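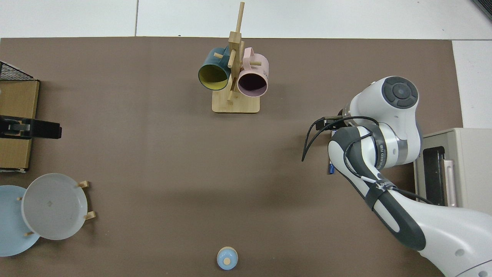 Notebook, tableware storage trial. January 2018. Entry by G. Price.

Purpose: decide which mug tree and plate rack go into the small kitchen sample set, and fix the layout on the brown mat so that the next person can put it out the same way.

Mug tree first. The Viketti tree has a flat rectangular base with rounded corners and pegs at more than one height. Base plus post weighs 354 g on the bench scale. Stoneware mug from stores (not one of the pair on display) comes to 109 ml short of what the label claims when filled to the rim, so I have stopped using label volumes and will weigh the water from now on.

Hanging order matters more than I expected. With a single mug on a high peg the tree stands, but a sideways knock at rim height moves the base. With two mugs on opposite sides of the post the same knock does nothing I can measure. Standard arrangement is therefore two mugs, opposed, teal and pink. Keep the teal and pink pair together, they are close enough in size to swap sides.
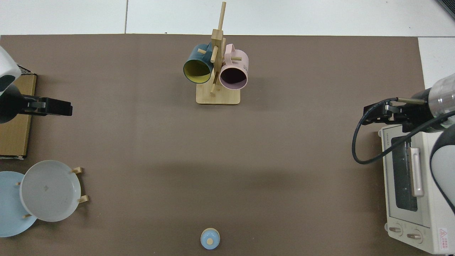

Clearance between the two mugs is small and they can touch if either is hung at a slant. Glaze on glaze, so worth checking for chips at each reset. Pegs are plain dowel with no stop at the end. I tried a rubber ring from the Gough drawer on one peg: holds the handle well, marks the wood, removed it.

Plate rack. The pegs are short and the plates lean back on them. Spacing suits a plate with a thin rim. The Jukance plates with the thicker foot ring go in but sit proud, and the one behind has to be lifted clear before the front one will come out straight. Not a fault, but note it on the sheet.

Load test, rack only: 1000 g placed on one pair of pegs for an hour, no visible lean afterwards. 3320 g spread along the whole length, same result. Stopped there. 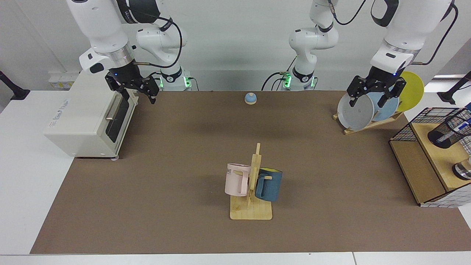
Layout next. The toaster oven stays at the far end of the mat from the rack, so that the door can be dropped fully open without reaching any crockery. I had it nearer the middle in the first draft and the door swing took up most of the useful space. The mug tree goes at the front, between the two, and the pink mug is hung so that the ME lettering can be read, which gives a quick check on whether the tree has been turned round. The light blue domed piece sits well back on its own and should have clear mat on all sides.

Mat: flat, no curl at the corners after a night under the Kisport weights. Wipe with a damp cloth only. The degreaser left a pale ring on the offcut, over 40 mm wide – do not use it.
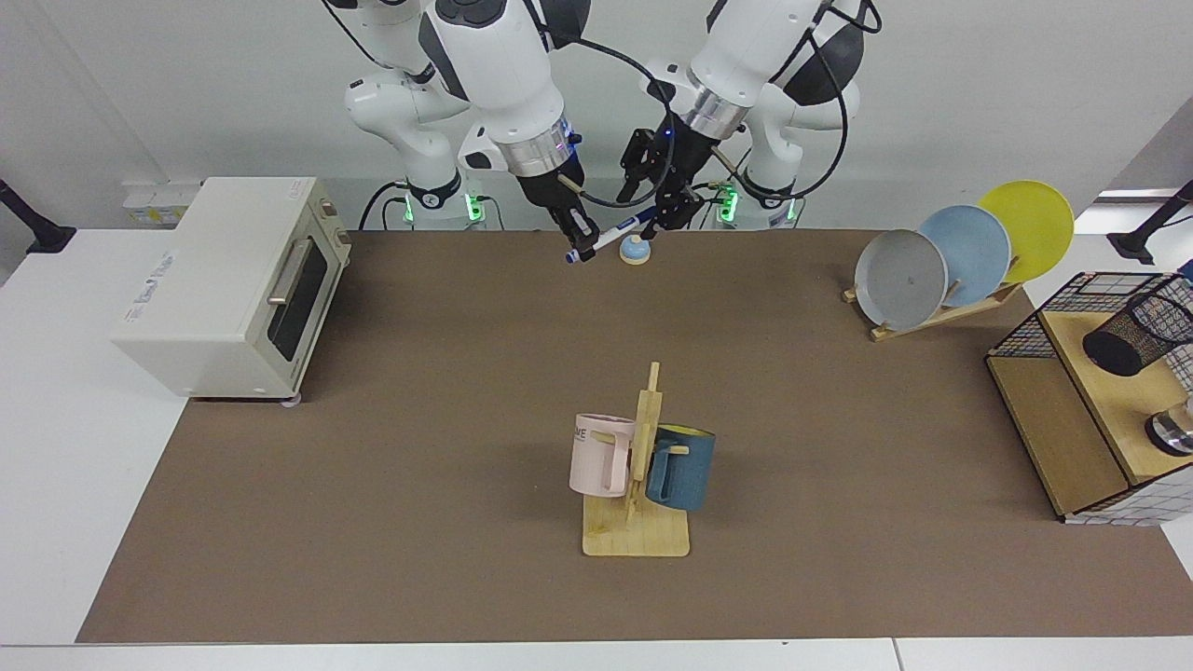 Does the rack need to be fixed down to the mat?
Leave it loose. The weight of the plates keeps it in place, and tape under the base lifted the surface of the offcut when it was peeled away.

Still to do: repeat the knock test with the tree empty, then with both mugs on the same side. Weigh each plate singly and write the figure on the sheet. Order one spare tree from Viketti, same base, and compare peg angle against this one. Recheck the dowel joints in April, when the heating in here goes off and the wood has had time to move.

Sheet is in the blue folder, second shelf. Initial any change to the layout.

GP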